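Looking after the two-hand table at Collow

I have been looking after the hand gripper table at Collow since June, when Corina Olteanu moved over to the Drirkstead site and handed me a ring binder and a bag of hex keys. A couple of people have asked me to write down how I keep it going. It is mostly dull work, and I have left in the dull parts.

The kit is a pair of hand-held grippers, one for each hand, on a small table with a cable running back from each. The person wearing the sleeves does the task and we record what the grippers do. The robot arms that use the recordings live in another building and are not my job.

Cables first

Most of my faults have been cables. The grippers get turned over and swung about all day, and the place where the cable enters the body takes all of it. When I started, the left one would drop its signal whenever the operator reached across. Corina's note in the binder said "left side moody, wiggle it", and we did that for longer than we should have.

In the end I opened it up and found one conductor broken inside the sleeve, right behind the connector. I cut the cable back past the bad part, put a new plug on and tied it down to the body with a small loop of slack, so the plug no longer takes the pull. It took me 62 minutes including finding the crimp tool, which was in Deividas Laur's drawer. I did the right one the same way the next morning. It hadn't failed, but it had done the same amount of work.

For routing, I let the right cable come back along the operator's arm and the left one drop down beside the table. I tried both along the arms and Ona Paju, who does most of our long sessions, said it felt like wearing reins. I also tried both down the sides, and the right one kept catching under the corner of the table. One of each has been fine.

The cables on the floor are another matter. I tidy them and a week later they are in a heap again.

The linkages

The jaws are driven through plastic linkages, and plastic wears. I check for play before the first session: close the jaws by hand, hold one tip still, and try to rock the other. A little movement is normal. If I can hear it click, the pin is going and I change it. The first set of pins went 1,358 open and close cycles before I heard a click, according to the log. The second set is still in, so I can't tell you if that is good.

Don't oil them. I did, once, with the light stuff we use on the drawer runners, and it picked up carpet fluff within a day. I had to take the whole linkage apart and wash it in warm soapy water. They run dry now and are no stiffer for it.

Screws work loose more than pins wear out. I put a dot of paint pen across each screw head and on to the body beside it, and if the two halves of the dot no longer line up, the screw has moved. Marites Villanueva showed me that one. She used it on packing machines at Breltham for years.

The table

The table has to be in the same place each time or the recordings don't sit together properly. We have tape near the corners for this. It is cheap grey tape and it lifts, so I press it down every morning and replace it when the ends start to curl. When I replace it I lay the new strip beside the old one before I peel the old one off. The first time I peeled first, and spent half an hour measuring from the platform rail to find the position again.

I wipe the top with a damp cloth and then a dry one. No polish. Elvia Olvera polished it once as a kindness and everything we put on it slid.

Zeroing

Both grippers need to agree on what "closed" is. Mine drift a bit as they warm up, so I leave them powered for 30 minutes before zeroing. Then I close each one on nothing, set zero, open it fully, and close it again to see that it comes back to the same reading. If it doesn't, I go back to the cable and then the pins, in that order. I have never yet had to go further than that, though there is a page in the binder for it.

I used to skip the warm-up if we were running late. The morning recordings then came out with the jaws apparently closing through the object, and Deividas sent them all back to me with a polite message.

Checking with real things

Zeroing on nothing only proves so much, so I finish with a few household objects. I like a tube of toothpaste because it is soft at one end and stiff at the other, and it shows at once if one jaw tip is leading the other. The tube twists instead of being squeezed square. Then there is a drinking glass, which is hard and slippery and has no give at all. If the pads are dirty, the glass will tell you. I clean the pads with a lint-free cloth and a bit of isopropyl and let them dry before trying again.

I go slowly with both hands on this part. The elbows should be free and neither cable should go tight at full reach. If one does, I find the slack before anyone starts a session. 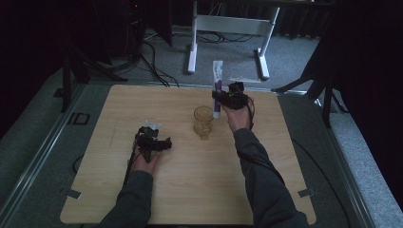

Still to do

A second set of pads is on order from Shek. I also want a proper hook for each gripper, so they stop being put down on their jaws at lunchtime. Marites has offered to make a pair from scrap and I have said yes.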